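## 3. The table and what ends up on it

I should say up front that I never meant to study sorting. Ida Sperling and I started out wanting to know how people put toy bricks away when the bins don't have labels, and I figured we'd be done by May. We weren't! People have opinions about bricks, and they'll move a bin three times before they let a single piece drop into it.

So the tabletop matters a lot in this paper. We went with a wooden one, butcher-block style, mostly for the looks (Ida wanted gray, I won). The strips run from tan to brown, and a red or blue piece stands out nicely against them — yellow a bit less so, which bothered me more than it bothered anyone else. The bins are plain plastic, white or clear, and the color rule is simple: blue goes with blue, yellow with yellow, and so on. The plant stayed put in every layout. Joscha Böttcher thought a work surface with something green on it feels more like home, and I liked it too much to argue.

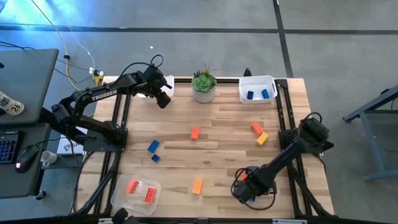 **Figure 8.** A layout partway through sorting, with two blue bricks in the white bin to the right of the succulents and loose red and yellow-orange pieces still out on the wood.

### 3.1 What we wrote down

For every layout we noted which color went first, which bin it went to, and where the leftovers sat. That gave us 2377 placements over 63 layouts, and I typed in most of them myself (my spelling of "orange" got creative toward the end). Red-orange was the real headache. Ida files it under red, I'd call it orange any day of the week, and we went back and forth on it for far too long before settling on red for all the tables in Section 4.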